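Kesow Two-Arm Sorting Kit for Clubs and Classes

Home / School and Club Kits / Table Kits / Kesow

Availability: to order, made in small series
Next series: February
Sold by: Charbonneau School Supply

Product information

Kesow is a table kit with two robot arms for student clubs, technical classes and competition teams. It was developed together with the Cudside robotics club, where students between 14 and 18 years old use it for their season project. The kit comes in parts and the students build it themselves. A group which has never built a robot before should plan four or five meetings until the first arm moves.

We are often asked if one arm would be enough. For learning the joints and the software, yes, and we sell a single arm set also. But the sorting tasks of the Skasach student competition ask for two arms that share one table, and there the students meet the more interesting problems: who goes first, who waits, and how to stop one elbow from hitting the other.

What is in the kit

Two arms with grippers, unassembled
Base plate for the front edge of the table
Power supply and emergency stop button
Control boards, cables and cable clips
Hex keys, screws and a bag of spare screws
Printed building guide, 33 pages
Teacher booklet with lesson plans

A computer is not included. The table is not included. Basins and sorting objects are not included, and we recommend buying them in a normal household shop.

Technical data

Reach of each arm: up to 700 mm
Payload with gripper: 200 g
Joints: six per arm, plus gripper
Connection: USB, one cable per arm
Programming: Python or block editor
Languages of the guide: English, Finnish, French

Please note that the payload is given for slow movement. When the arm is stretched out and moves fast, it will begin to shake with much smaller weights. The guide explains how to set the speed limit, and we ask teachers to leave this limit on during the first weeks.

How the lessons are built

The teacher booklet was written by Elsa Hämäläinen, who leads the Cudside club. It starts with the building, continues with moving the arms by hand and saving positions, and ends with a sorting task where both arms work at the same time. Each lesson has one page for the teacher and one page for the students – the student page can be copied freely inside your school.

The Skasach task

In the Skasach task the team must sort mixed small objects by color into basins, and the rules leave the choice of objects to the team.
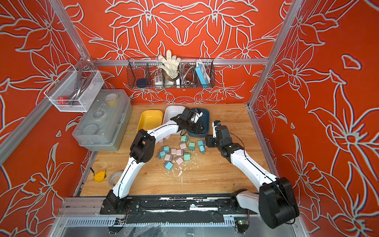

Choosing the objects takes more thought than most teams expect. Foam cubes are easy to hold but they teach little, and students become bored with them quickly. Plug-in charger adapters are a good next step, as the metal prongs make every one lie in its own way and the gripper must come from a different side. In the Cudside setup they are mint green, blue and pale pink, and lie in a pile on bare wood in front of a yellow, a white and a dark blue basin. Pale colors like these also make a fair test for the color settings of your program. Begin with the objects well apart, and push them together in a pile only when the program works with single ones.

Space and safety

Both arms are screwed to the base plate, and the base plate must be fixed to the table with clamps or bolts. Keep hands outside the reach of the arms when the power is on. One adult must be in the room.

Spare parts and questions

Gripper fingers wear out and can be ordered in pairs. Motors are changed with the hex keys from the kit. For quotes, school invoices and spare parts please write to Kendra MacDonald at our school desk. Tell her the number of students in your group and if you already own a single arm – the second arm can be bought separately with the longer base plate.

Related products

Kesow single arm set
Spare gripper fingers, pair
Base plate, long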